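Gripper Comparison, Bench 2 — Pre-Run Safety Checklist with Comments
Vostedwood workshop, 16 August 2018

Please go down the list in order and write your comments as you go, even the small ones. I read all of them, usually with a cup of coffee, and they have saved us a good deal of trouble since May.

1. Emergency stop within reach of the chair. OK
Comment: Reachable, but the cord was under the chair leg again. Moved it.

2. Work mat flat, corners down. OK

3. Gripper bolts snug at the flange. OK, both units
Comment: The Zeltia needed a quarter turn on one bolt. The Ullov was fine. I do like how easy the Ullov is to get a wrench into, bless whoever drew it.

4. Finger pads. CHECK AGAIN
Comment: Pads on the Zeltia have done 709 cycles and still look good to me. The supplier says 3,000, and we'll see — I would rather look at them every morning than take that on faith.

5. Cable slack through full wrist rotation. OK WITH NOTE
Comment: Turn the wrist by hand, slowly, both directions, and watch the loop the whole way around. A generous loop is kinder to the connector, but it can catch on things if you let it get too generous. 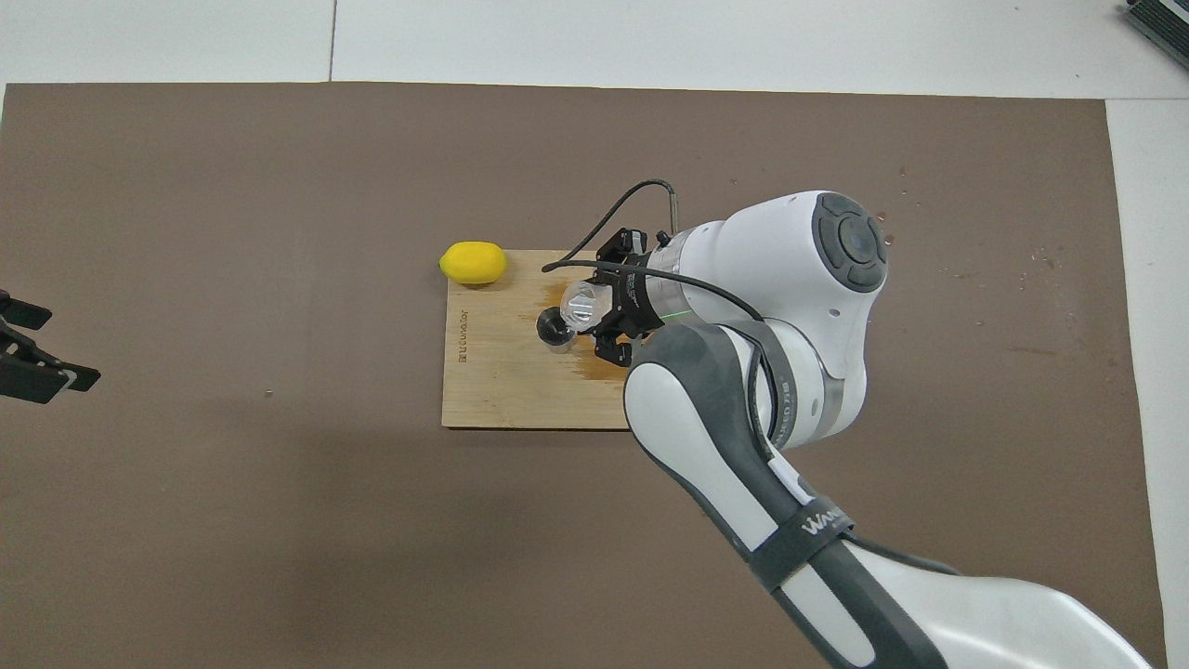

I'd like one more clip close to the wrist before we go to full speed, and until then please stay on the slow setting.

6. Grip force for clear plastic pieces. OK
Comment: Start at setting 5 and go up one step at a time. Thin plastic creaks before it cracks, so do listen.

7. Run log saved under the Lindsay folder. NOT DONE
Comment: Run 352 is still missing its force readings. Will add after lunch.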